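Como filtrar demonstrações antes de treinar a sua política

Vou contar como eu faço a triagem das demonstrações gravadas com garras de mão, porque foi isso (e não uma rede maior!) que mudou os resultados do meu projeto, o Isidum. Parti de 721 episódios e treinei com 595. Parece desperdício, eu sei, mas a taxa de sucesso ficou em 85% nos testes com roupa e toalha, e o treino com tudo junto nunca chegou lá.

1. Grave um mapeamento do ambiente

Antes de qualquer tarefa, caminhe devagar pela sala com a garra na mão, deixando a câmera ver mesas, teto e parede. A localização visual agradece muito! Eu faço isso também com várias pessoas trabalhando na mesma sala, já que é assim que os dados vão ser coletados depois.

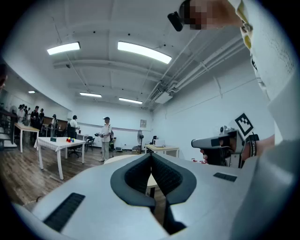

Farzad Zamani comentou que prefere refazer o mapa sempre que alguém muda uma mesa de lugar, e que no Westach perdeu uma tarde inteira de gravação por pular essa etapa. Eu só refaço quando o erro de trajetória sobe, mas o conselho dele é mais seguro para quem está começando.

2. Confira os marcadores nas duas garras

Rode o detector e veja em quantos quadros cada marcador some. Meu limite é de 6 quadros seguidos; passou disso, o episódio vai para uma pasta separada e eu olho na mão. Com tecido isso acontece bastante, principalmente quando a garra entra num cesto e a borda ou a própria toalha tapa parte do cubo. Vale comparar com a vista de cima, que costuma salvar episódios que eu jogaria fora.

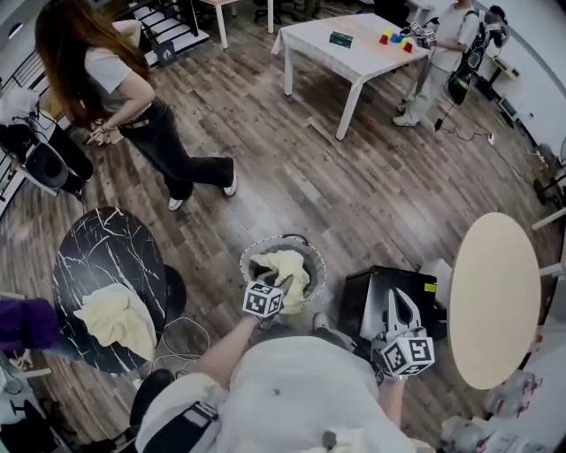
3. Corte o começo e o fim

Tire os trechos parados. A política aprende a ficar esperando com uma facilidade incrível, e aí você passa julho inteiro (como eu passei) procurando um bug que não existe. Uso um limiar simples de velocidade nas duas mãos e reviso os cortes em velocidade dupla. Depois é só exportar e treinar com a mesma semente de antes, para a comparação valer.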